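How I Sort My Cleaning Cloths (and Finally Stopped Losing Them)

I used to keep every rag, duster and dishcloth in one drawer under the sink. Opening it was like opening a can of snakes! So last December I gave up on the drawer and switched to plastic trays, and I've stuck with it ever since.

What you need is cheap. A few shallow plastic trays with no lids, a big sheet of brown paper, and your cloths, freshly washed. I got my trays from Vivthorpe for $6 each, but any will do.

First, roll the brown paper out over your table and tape down the corners if it curls. Lint and crumbs land on the paper, and when you're done you just fold the whole thing up and shake it outside.

Next, dump out the cloths and sort by job. I have 3 groups – kitchen, bathroom and dusting – and each one gets its own color. If a cloth has gone stiff or smells odd even after washing, toss it now. Don't be sentimental (I was, over a dish towel with more hole than towel).

Now fill the trays. You really don't have to fold! I pick each cloth up by one edge, lower it in and let it drop in soft bunches. Thin ones can go on top of thick ones, and if you stop at the rim you can still grab one with soapy hands.

A purple cloth in a pink tray is easy to spot from across the room, so go for bright colors if you can get them.

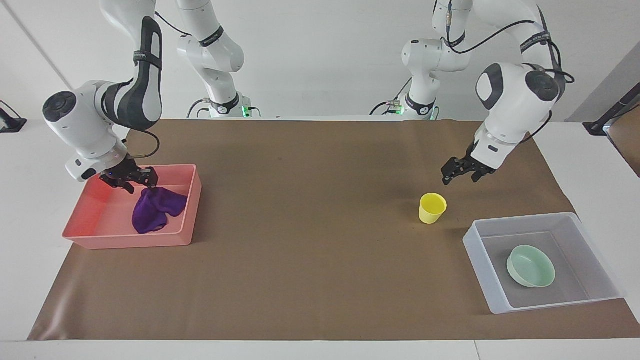 Bimla Nigam wrote in to say that she folds hers in thirds and stands them upright like file folders, and that bunching only works if you own fewer cloths than she does. Fair enough! I tried her way for a week and it does fit more in, but my folding didn't survive laundry day. If you have the patience, go for it, and keep the folded edge facing up so you don't pull out two at once.

Related
Washing Microfiber Without Ruining It
What to Do With Old Towels
Under-Sink Storage on a Budget
Getting Stains Out of Plastic Trays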